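3.2 Verification of handover lists

The agreement between the Pumphrey administration and the Nullent Front provided for detainees to be exchanged in two stages, with each party submitting a list of names to a neutral secretariat. Both lists were late. When they arrived they used different transliteration rules, and 17 of the names on the Front's list could not be matched to any register held by the other side. The secretariat treated these entries as unresolved and left them out of the first stage.

Matching was done by hand. A name was accepted where the given name, father's name and district of origin agreed, and was referred back where any one of the three was missing. Dates of birth were recorded but carried little weight, as many had been entered at the point of capture by guards working from memory. Jarman has argued that this rule favoured detainees from towns, whose papers were more complete, and the interview material collected at Grenent supports that view. Of the 40 families interviewed there, 23 had been asked for further proof of identity at least once.
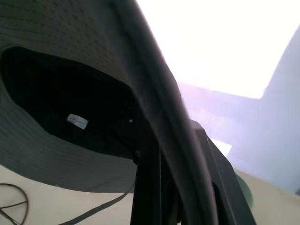 Personal effects were the second source of identification. Under the protocol, each party was to return clothing and belongings with the detainee or, in the case of a death, to the next of kin through the secretariat. In practice few items had been labelled, and the inventories relied on short written entries that different clerks filled out in different ways. Headwear shows the difficulty. A hat of the type in Figure 2, with a wide brim and a dark interior, could be entered as "hat, grey", "sun hat" or simply "clothing", and none of these entries would allow a relative to recognize it. The perforations or stitched dots on the brim are the kind of detail that was left out. We therefore coded an inventory entry as usable only where it gave the type of article, its colour and one further feature.

Figure 2. Grey bucket hat, showing brim and interior opening.

Coding was carried out by two readers working separately, and disagreements were settled by discussion. Most concerned the third criterion. The word "worn" was not accepted as a further feature, while a repair was accepted if its position on the article was given. Entries in the Front's inventories were shorter on average but more consistent, probably as a result of having been written by fewer hands.

The second stage, planned for April, was postponed after the parties failed to agree on the order of flights. The secretariat continued to receive amended lists during the delay, and these are treated here as separate documents. Where an amended list removed a name without explanation, the case was kept in the data set and marked as withdrawn. The effect of these withdrawals on the overall rate of release is taken up in Section 4.

Related articles
Prisoner exchange and ceasefire duration: a review
The Protanar talks and the problem of sequencing
Family testimony as evidence in detention research
Neutral intermediaries in internal armed conflict

Correspondence: Hefin Jarman | Published November 10, 2020 | © The author | Back to top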